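Gresora workshop notebook
Home | Notebook | Projects | Parts | Older entries

9 Oct 2025

Cups again. The Jandance people want a figure for "tidying" to put in front of Gresstead, and I still don't think we have one worth giving. The log says 628 attempts, of which 313 are marked good. Marked good means the fingers closed and something came up. It doesn't mean a cup ended in the stack, and I would like whoever set up that column to change the heading.

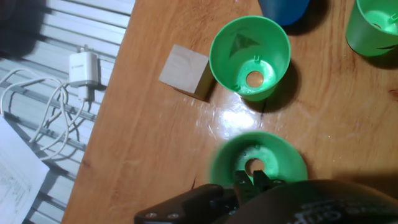
1 min read

Wrist view, just short of the grasp. A green cup under the fingers is the easy case: upright, with room on every side. The one I care about is the green one on its side in the corner. Any child clearing up after tea would set it upright without thinking. We have no routine for it at all, and the tidying script skips it and reports the table done.

Glare off the varnish is a nuisance too. I'd try a matt cloth, but then we're tidying the room for the machine, and a kitchen won't come with one.

Median time per cup was 37 seconds. I can't see anybody paying for that, on a shop floor or at home.

To do: rerun with the cups tipped at the start, same script. Split the column into "lifted" and "placed". Ask Paul build whether the skip can at least raise a warning. No figure to Jandance until then.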